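Stotilo floor notes

Notes on stone floors, kept by Hedvig Vik and Ratree Kamolrat. The set has 200 entries in 2 folders, Renon and Phromma. Each entry gives the stone, the finish and the way the slabs are laid.
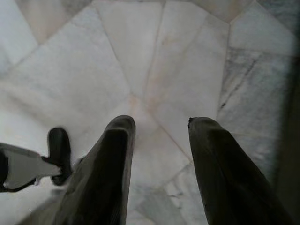

Irregular slabs are filed under "polygonal" — square tiles have their own heading. Colour is entered in plain words, such as creamy white or pale grey. Leave veining blank if unsure.

Corrections go to Ratree.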